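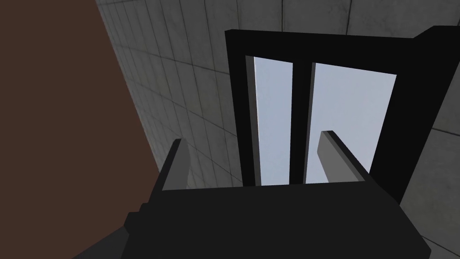

Open afternoon at the Mivberg lab, 7/3/19

I had signed up for the Mivberg open afternoon mostly to see Hongjun Wei's group, and I ended up staying there until they switched the lights off. They work on teaching two-armed robots to handle furniture, drawers above all, and they do nearly all of it in simulation. So the "lab tour" was a row of monitors and a very good talker, Zhuoran Shao, with a keyboard on her knees.

Wandska, their simulator setup, builds a new room for every trial. Floor, walls, window, drawer colors, handles, the stuff on top of the cabinet, all of it gets reshuffled (I loved this!). The idea is that a policy trained on one tidy gray room learns the room, and a policy trained on hundreds of odd ones has to learn drawers. Shao kept starting new trials for us, and we all leaned in to see what would come up next.

She also showed us what the policy gets to look at. There is a view from close behind a gripper, where a tilt of the wrist can leave you with two fingers, a window and a lot of tile, and there is a wider view from over the robot's body with both arms in it. Baoshan Gu, who wrote the part that merges the views, told me the close one is nearly useless until the hand is near a handle, and then it is the one that matters most. They had tried dropping it last November and put it back within days.

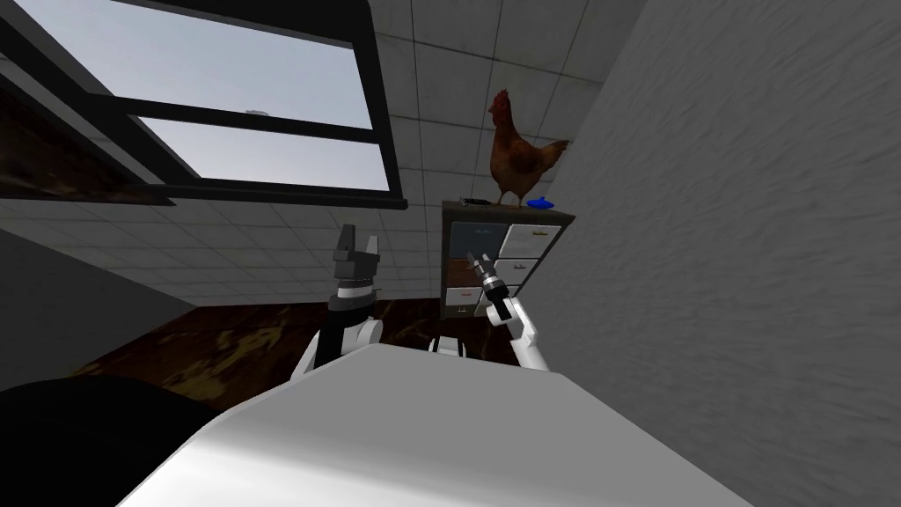
The drawer result

My favorite part was the comparison. The group trained one policy on 16 rooms and another on 1,107, with the same number of practice runs for each, and then gave both of them 176 rooms neither had seen. The first opened the requested drawer in 40 of them. The second managed about three times that, and Haoran Lei was quick to add that they still need to repeat it with different random seeds before they write it up.

I asked about the chicken on the cabinet. Lei said the objects up there are clutter, and the policy is never told which things to ignore. It is only given a drawer to open. A mixed-color cabinet like that one, with brown, white and blue-gray fronts and handles that don't match either, is the kind they like best for testing.

Failures got as much screen time as successes, and I was glad of it. The usual one is a hand that closes just short of a handle and pulls back with nothing. Small handles on dark drawers are the worst.

Getting there

Take the Wibisono entrance and go up one floor. Zihan Fu runs the sign-up list for the next visit, and she said they hope to have the real two-armed robot running the same policy by then. I've already put my name down.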